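Sustix Community Help > Posting and Parcels > Packing

Small mixed items in one carton: do I need to wrap each one?

Asked May 12, 2024
Status: Answered
Tags: packing, cartons, mixed contents

I send small household items from Bemdale, usually several different things to the same address. Until April I used a padded envelope for each item. I now want to put everything for one address into a single shallow carton and pay for one label.

The carton is single wall board. Total contents are under 400 g. A typical load is paper goods, a plug-in charger, a cable and sometimes a small bottle of hand cream. The carrier is Nkosi, standard service.

Questions:
Does each item need its own wrap, or is filling the gaps enough?
Does the order of packing matter with contents this light?
Is a lining on the inside of the carton worth the time?

I have read the packing page on this site but it only deals with single items.

3 answers, sorted by votes

Answer 1 (accepted)
17 votes

Individual wrap is needed only for items that can damage the others or be damaged by them. In your list that means the charger and the bottle.

Charger: the pins are the problem. In transit they will work through a paper wrapper or a thin bottle label. Cover the pins with a piece of folded card, tape the card to itself and not to the plug, then lay the charger on its side with the pins facing the carton wall.

Bottle: tape the cap, put it in a sealed bag, and stand it in a corner with fill on both open sides. If it leaks, the bag holds it.

Paper goods: no wrap if they are still in the maker's packet. They compress, so they can take up space between harder items. Do not put them under the charger. 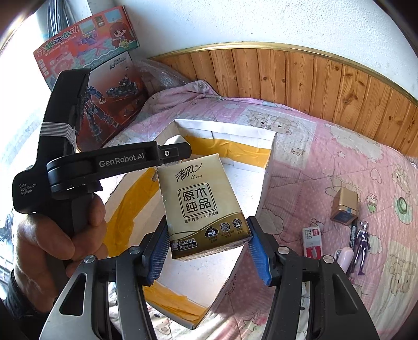
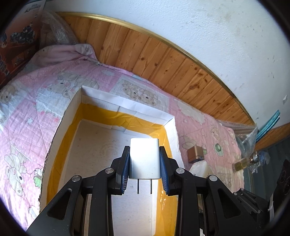 Pocket tissues (first) and a wall charger (second), each over a cardboard box.

Order of packing: heaviest at the bottom and in the middle, soft items round the sides, flat items on top. At 400 g the weight is not going to crush anything, but a carton with all its weight at one end tends to land on that end.

Fill: close the flaps and shake the carton. If you can hear or feel movement, add more. Crumpled paper is adequate. Leave 2 cm between any hard item and the outer wall.

Lining: plastic sheet inside the carton keeps damp off the contents if the board gets wet. It does not cushion. I would use it for paper and fabric and skip it for the rest. Fold it over the rim before closing so that the flaps hold it in place.

Comment on this answer: Agree on the pins. I use the Flosov plug caps, which come in a bag and can be used again. Card is fine if you only send one now and then.

Comment on this answer: 2 cm is difficult in a shallow carton. Top and bottom are where it gets tight. Measure the depth before you buy a stack of them.

Answer 2
3 votes

Check the carrier's size bands before changing anything. One carton is not always cheaper than two envelopes. A shallow box can go over the thickness limit for the lower band by a few millimetres once it is taped and the lid bulges. Measure it closed, at the thickest point, with the contents in.

Also check whether the hand cream needs declaring. I don't know the rule for that service.

Answer 3
0 votes

I just put everything in and tape it up well. Never had a complaint.

Reply from the asker

Thanks. I have gone with answer 1, card over the pins and the bottle bagged. Closed thickness is within the band with the smaller carton but not with the one I had bought, so answer 2 was useful as well. I will leave out the lining unless the contents are all paper.

Was this page helpful? Yes / No
Related: Reusing cartons with old labels
Related: Which tape for single wall board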